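Filed under: Daily Notes, Home & Money

2025-05-09

Went to the open meeting in Werkthorpe about the new water meters. I wasn't going to bother, then the second letter came and I got annoyed enough to put shoes on.

The man from Trendden had slides. According to the slides, the average household will save 2,617 gallons a year once the meters are in. I asked where the number came from and he said "the Tikirdale trial." I asked how long the Tikirdale trial ran and he said he'd have to get back to me. I wrote that down, with the time, the way my mother used to with the phone company.

I don't believe it. A meter doesn't save water. People save water, for a month, when they're worried about the bill, and then they go back to long showers. I did exactly that in November.

The letter also says there's a $500 credit for signing up early. Read the back and it's spread over 2 years, and you lose what's left of it if you move. A woman behind me said Leiva got the same offer and half the street is still waiting for the first payment. Could be true, could be the kind of thing people say at meetings. I'd like to see a bill from Leiva before I believe that one either.

Coffee was weak. Chairs were worse. They ended early – "to respect everyone's evening" – with five or six hands still up.

Walked home the long way past the creek, which is high. Haven't signed. The form is in the drawer with the last one, and it can stay there until somebody answers my question.

Toast for supper, too late to cook. 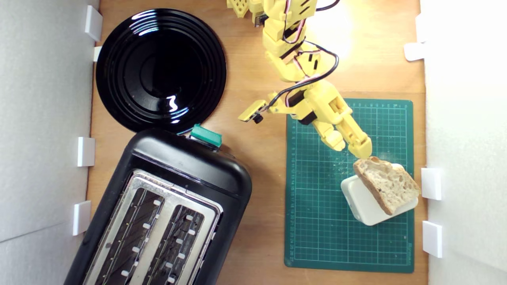

Bread, toaster and the black plate.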